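Do store apps on the shop floor tablets really help sell anything?

Posted by Maxine Whitcombe

I run a small clothing and homeware shop, mostly knitwear, scarves, some kitchen bits near the till. A rep from Waditley wants me to put two tablets in so customers can check sizes and order what we dont have on the rail. 475 for setup then 30 a month. There's a phone app version too but you have to get people to download it, and I can't see my regulars doing that for a scarf.

Has anyone in a shop my size tried it? Main things I want to know — does it talk to an ordinary till, and do the pictures have to be shot specially or can I use my own. 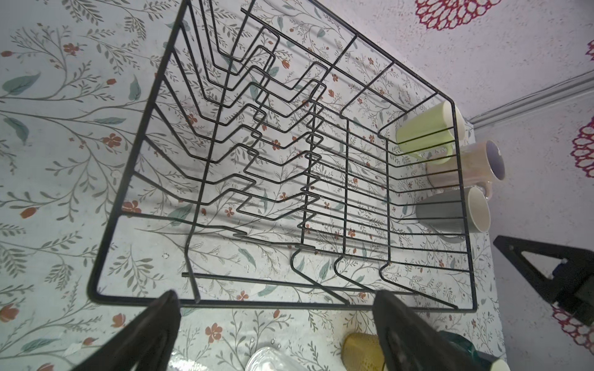
Also how long did it take to load the stock. I've got up to 300 lines, more in November when the gift stuff comes in. Would like it running before then or not at all.

Rigoberto Cuautle

Had Waditley for a year, menswear, one floor. Short version: the size check gets used, the rest doesn't.

Till first. It did talk to ours but only through a thing called Fekton, separate login, separate bill. Ask the rep about that before you sign. Ours never brought it up. Stock count updates every 4 hours on the basic plan, so on a busy afternoon the tablet says you have a medium and you don't. Staff ended up walking to the rail anyway.

Own photos are fine. Plain background, daylight, same distance every time. We did jackets on a hanger against a door and they looked OK.

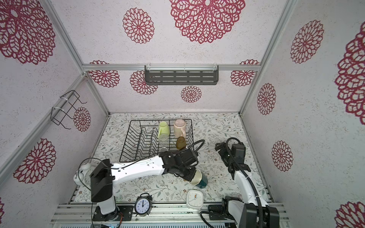 Loading stock was the slow part. If your supplier sends a spreadsheet you can import it but the color names come in wrong — "navy" and "Navy" turn up as two colors, so tidy that up first. I did mine in the evenings and wouldn't do it again in the run up to Christmas. Start with knitwear only, add the rest later.

One tablet is plenty btw. Put it by the fitting room, not the door. By the door kids just play with it.

brerum_girl

we use Pop, its cheaper and you dont need the extra login. no size check tho. customers like the wishlist bit, they email it to there husbands

dont know about waditley sorry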